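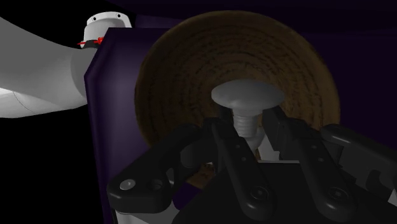
Why do shadows change length?

Stand outside on a sunny morning and look at your shadow. It stretches a long way across the ground. Look again at midday and it will be much shorter. By teatime it is long again.

A shadow is a place that light cannot reach. Light travels in straight lines, so it can't bend round your body to fill in the gap behind you.

The length of your shadow depends on how high the Sun is in the sky. When the Sun is low, its light comes in at a slant and your shadow is long. When the Sun is high, the light comes down more steeply and your shadow is short.

The Sun seems to move across the sky, but it is the Earth that is turning. It spins round once every day.

Shadows change with the seasons too. In Britain the Sun stays low in January, even at midday. Pupils in Karabo Pillay's class in Tolarlow measured the shadow of a netball post at noon in winter and again in June. The winter shadow was much longer – it went right over the path and up the wall.

Try it yourself

You will need a stick, some chalk and a flat piece of playground.

Ask someone to hold the stick upright. Draw a line along its shadow and write the time next to it. Do the same every hour, with the stick in the same spot. At the end of the day you will have a fan of lines. The shortest one was drawn when the Sun was highest. In summer this may be nearer one o'clock than twelve, as the clocks have gone forward.

Never look straight at the Sun. It can damage your eyes, even if you are wearing sunglasses.

Words by Serpil Güler

28 comments
273 shares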